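Thư Quan
November 2018

3. Materials and Display Arrangement

3.1 Shelf unit and stock

The display used in the study was a small two-level shelf unit placed against the back wall of an enclosure. The unit is yellow wood with tall, rounded side panels. Its upper board is pale pink, and the front edge of the lower level is trimmed in yellow. A black hook rail runs across the top, behind the upper board. The hooks were left out of the analysis, as no item in the stock list is sold in hanging form.

The stock consisted of dry pasta only. We chose a single food category so that differences in placement could be attributed to package form and not to the kind of product. Dry pasta also offers a useful contrast between two package types: the rigid carton, which holds its shape in any orientation, and the film package, which takes much of its stiffness from the contents. Long spaghetti in film behaves as a bundle of rods. It can be stood on end, but it leans unless a neighbor or a side panel supports it.

Figure 1. Yellow shelf unit with cartons and film packages of pasta on two levels.
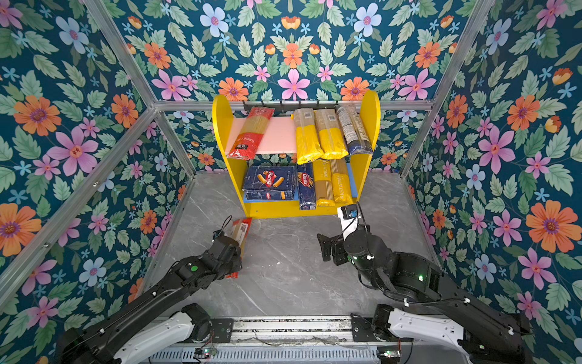

Placement was coded with the Zirnard scheme, which records three properties for each item: level, posture and support. Level is upper or lower. Posture is flat, upright or tilted. An upright item that leans on its neighbor is still coded upright, and the lean is recorded under support. Tilted is reserved for items whose long axis runs diagonally across the space available to them, as with the red spaghetti package at the left end of the upper board. Such items take up more shelf width than either a flat or an upright package of the same size, and they were the main source of disagreement between coders in the February pilot.

Cartons gave little trouble. The two blue Barilla boxes on the lower level are stacked flat, one on the other, and the tall Barilla spaghetti box next to them stands upright. A flat stack trades visibility for stability: the upper box shows its logo and pasta image, while the lower one only peeks out beneath. Beltrán coding, which we considered first, scores both boxes as fully visible and was rejected for that reason.

Visible labeling was coded separately from placement. A package was scored as legible if its brand text could be read from the front of the display at the working distance. Text printed vertically, such as the "PASTATIME" name on one of the yellow packages, was accepted as legible. Clear film was treated as a label feature in its own right, as it lets the pasta show and identifies the shape inside even where the text cannot be read.

3.2 Background and floor

The walls of the enclosure were covered in floral wallpaper with a deep teal background and large pale green leaves. The flowers vary in color and size - orange, pink-magenta, pale blue-white and small sky-blue blossoms - and are spread over both the left and back walls. A silver aluminum trim strip covers the corner where these walls meet. The floor is a smooth gray marble pattern with faint white veining. 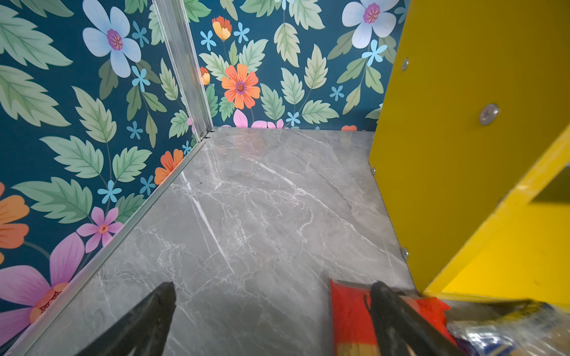
A patterned background was preferred to a plain one because household storage is seldom seen against a blank surface. It does carry a cost. Blue cartons are closer in tone to the teal ground than the yellow packages are, and package edges were expected to be harder to trace where clear film stands in front of a busy print. Coders were therefore told to mark the outline of the pasta itself when the film edge could not be found, and to enter the item as "edge uncertain" in the Wustine sheet.

3.3 Coding volume

The full set contained 1165 item records. Of these, 1108 were kept after records with a missing support code were removed. Each coder worked in blocks of 30 records, with a break between blocks, and the order of blocks was shuffled separately for each coder. Disagreements on posture were settled by a third reading. Disagreements on support were kept in the data and are reported with the results in Section 4, broken down by package type.

Last updated: November 2018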